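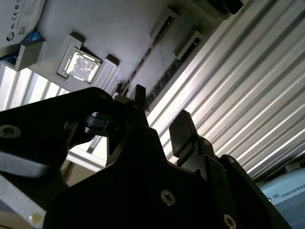
Norley is looking for bench technicians to take part in a paid study at our Zadach site. We repair desktop computers, and part of that work is moving to robot arms. Management expects up to 600 units a month. Those of us on the floor have doubts, and we want them on record.
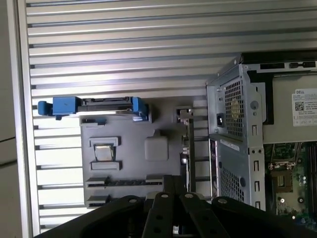
You would work 14 shifts beside the arm, keep a log of every time you step in, and sit for 3 interviews. Tell us what gets harder, who gets blamed for a bad pull, and whether the job is still worth having. Complaints are welcome and won't go to your supervisor.

Two years of repair work required. No programming. Write to Titilayo Adebisi by 18 March 2023.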